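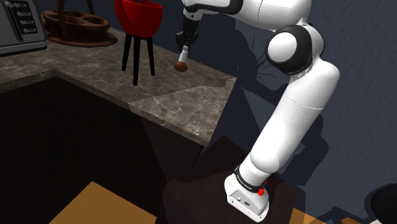
A marbled countertop against a dark blue-grey wall.

September 18, 2024

Vuvent opens bookings for its winter supper courses

Hello from all of us at Vuvent! I'm Raquel Abreu, I run the cookery school on Ellis Street, and I've been told a press release ought to be written by somebody sensible in the third person. Well, I had a go at that and it sounded like a letter from the bank, so you've got me instead.

The news is that our winter supper courses are open for booking from today. There are 40 places, spread over the evenings between now and the end of December, and each course runs for 2 sessions. You cook, you sit down, you eat what you made, you go home full. The price is £90 a person and that covers all your ingredients, a glass of wine (or the ginger cordial, which I'd pick every time) and the recipe sheets.

Agata Pellegrini is teaching again and I couldn't be happier. She has built this year's menus around plain, cheap things done well: onion soup, baked eggs, braised greens, a proper rice pudding with a skin on it. I asked her for a line I could put in here and she sent me a whole page about seasoning, so I've picked out my favourite bit.

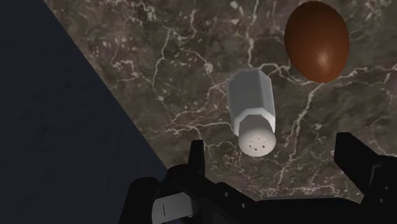

"Most people salt once, at the end, and then wonder why dinner tastes of salt and nothing else," Agata says. "I want everyone to put a little in early, taste, wait, and taste again. If they go home doing that, I've done my job."

She spends most of the first session on it, and I can tell you from sitting in last winter that my soups have been much better for it. My rice pudding still catches on the bottom — she says I wander off, and she's right.

We've also teamed up with Brandão, the bakery two doors down, who'll be sending round bread for every supper. If you've had their corn loaf you'll know why I'm excited. Hilance are lending us the plates and bowls, all in that lovely deep green of theirs, and you can buy them on the night if you get attached to one.

Beginners are very welcome. Last year we had a father and daughter who had never made an omelette between them, and by the second evening they were arguing over nutmeg like old hands! Tell us about allergies when you book and Agata will work round them. Vegetarians can join any course, as every menu has a meat-free version. 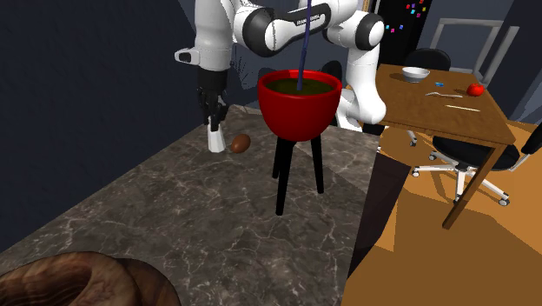
How to book

Ring the school on extension 1512 or call in at the front desk any morning. Gift vouchers are available too, and they last a full year.

Press enquiries

Ask for Raquel Abreu at Vuvent, Ellis Street. Writers are welcome to come along to a supper, but do let me know beforehand so there's a chair for you.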